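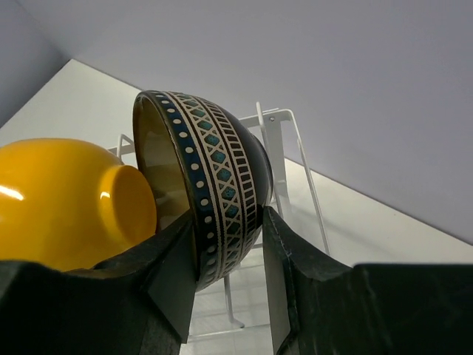

The washing-up, at two bowls a go
Members' newsletter
2018-11-22

I went to the Parneck open day with low expectations and a packed lunch, and only the lunch let me down. Anyone who has sat through one of these afternoons knows the drill. You are given a lanyard, you are shown a short film with a lot of piano in it, and then you are walked past a machine doing something your children were doing at the age of six.

The machine this time belongs to Clarketti, who have taken the ground floor at Parneck and would like us all to know that the future of the domestic kitchen is being worked out there. The job on show was crockery. A dish rack, some bowls, an arm with a two-fingered gripper on the end of it, and a small camera up by the wrist so that the arm can see what it is about to get hold of. The wrist view went up on a screen for the visitors, and I will say that this was the best part of the day. Seen from there a cereal bowl is an enormous thing, and you begin to understand why the arm thinks about it for so long.

And it does think. Florence Carrier, who led our group round, called these pauses "planning". My neighbour in the second row called them something else. The arm came down over the rack, stopped, shifted a little to one side, stopped again, and then closed its fingers on the wall of a dark bowl with a diamond pattern running round it, which was leaning up against a yellow one. I had assumed that plain dishes would be chosen for the visitors, and I give Clarketti some credit for the shiny glaze. Carrier told us that shine is a nuisance for the camera, as a bright spot on a curved surface moves when the camera does and can be taken for an edge. The yellow bowl had a streak of light down its side you could have read by.

What I wanted to know was what happens when two bowls are jammed together, as they are in every rack I have ever owned. You pull one and the other comes too, or topples, or wedges itself further in. I asked. The answer was that the system has been trained on 200 arrangements of the rack, and that "nested and leaning cases" are among them. I asked how many of the 200 were leaning cases and was told that somebody would get back to me. I left my address at the desk.

Kimutai Kombo, who works on the gripping side, was a good deal more forthcoming, possibly as he had not been given a script. He let a few of us stand by the bench while he talked about fingers. The ones they use are dark, blocky things, thicker than I had expected, and he said the thickness is a compromise. Thin fingers get between the dishes nicely and then bend. Thick ones hold well but have to be worked into the gap, and a wire rack is full of places for them to catch. He was also frank that gripping a bowl by its wall means having one finger inside it and one outside, so the whole approach depends on which way the bowl happens to be facing. I asked about a bowl lying face down. He said, "That's another project." I liked him very much.

There was a second stand upstairs from Destard, all about software for scheduling these arms in canteens, but it consisted of two people and a laptop and I can't tell you more than was on the leaflet. The leaflet says "seamless" on both sides.

My complaint is the usual one, and I made it in these pages in April after the Obura demonstration. We are shown the task and never the tally. How many tries out of how many? Who puts the rack back between goes, and how carefully? How long does the thing run before a person steps in? These are dull questions and any canteen manager would ask them before signing anything. Carrier said a fuller report is being prepared. So did Obura, and I have had nothing from them but a Christmas card.

I don't want to be unfair. Picking up a slippery curved object from among other slippery curved objects is hard, and I came away with a clearer idea of why. I would go back for another half hour with Kombo at the bench. I would not go back for the film.

Practical notes for those thinking of going: the entrance is round the side, past the bicycle racks, and the sign is easy to miss. Groups are kept small, so put your name down early. Tea is free, the biscuits are not. Questions are taken at the end, in theory, but if you hang about near the bench you can get yours in first.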